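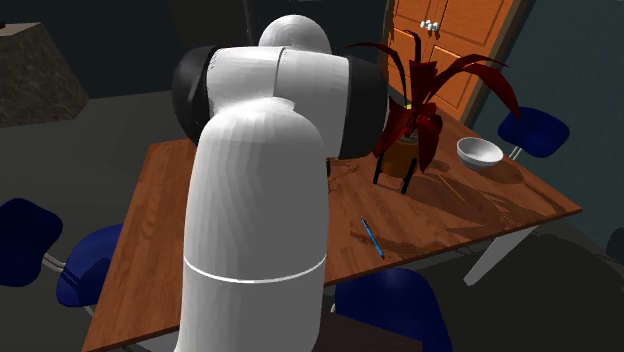
Picture book text workshop: places open for the spring group

2024-11-27
4 min read

The Losusell writers' group will run its picture book workshop again in the new year, this time over six evenings instead of four. Members who came in June asked for longer on endings and page turns, and two extra sessions should cover both.

Cillian Hennessy is leading it. He has written for the under-sevens for a good while now, and his latest, Boutros and the Borrowed Hat, is a text of 944 words, which he admits is longer than he would advise anyone else to submit. Most publishers reading unsolicited picture books ask for 800 words or fewer, and plenty would like to see 500. Part of the first evening will be spent cutting. Please bring a finished draft, even a rough one. Notes and ideas are welcome at the later sessions but they are hard to cut.

The second evening is on read-aloud rhythm. Everyone reads someone else's text, cold, and the writer listens without speaking. People found this uncomfortable in June and several said afterwards it was the most useful hour of the course. A line that trips up a stranger will trip up a tired parent at bedtime.

Evenings three and four deal with page turns and with making a dummy. You will need a few sheets of plain paper folded into a 32-page booklet. Remember that some of those pages go to the title, the copyright notice and sometimes the endpapers, so the story usually has 12 to 14 spreads to work with. Cillian will have spare paper and scissors. He will not have spare glue.

Fedir Kushnir joins us on the fifth evening to talk about illustration. This is for writers who don't draw, mainly. He will go through what to leave out of a text so that an illustrator has something to do, and when an illustration note is worth keeping in. His own rule is that a note stays if the reader would misunderstand the story without it. "The dog is wearing a jumper" can go, unless the whole plot is about the jumper. He has also agreed to look at the portfolios of members who do draw — up to five pieces each, please, and nothing framed.

The last evening is on submissions: covering letters, who takes what, how long to wait before chasing. Walid Awwad has put together a list of agents and small presses currently open to picture books and will hand out copies. It isn't going on the website, as the details go out of date quickly.

The fee is £115 for all six evenings, or £22 for a single one if there is room. Tea is included. To book, speak to Rami Geagea at the next meeting or leave a note in the book box. A deposit isn't needed but please tell Rami if you have to drop out, as there was a waiting list last time.

Member news

Elias Masri has signed his first contract. His picture book Fotine Counts the Boats has been taken by Rorkirel, a small press, after two years of sending it out. Some of you will remember it as the story with the lighthouse keeper, who has since been removed, along with the lighthouse. The first print run is 800 copies. Elias will read from it at our summer evening if the proofs are ready, and he has promised to bring along the early drafts for anyone who wants to see how much changed.

Well done also to everyone who entered the 300-word story competition. Results will be in the next newsletter.

Library shelf

Could whoever has the group's copies of the rhyming dictionary and the two books on picture book structure please return them? They are needed for the workshop. The blue folder of old critique sheets is missing too — it may have gone home with somebody after the June course.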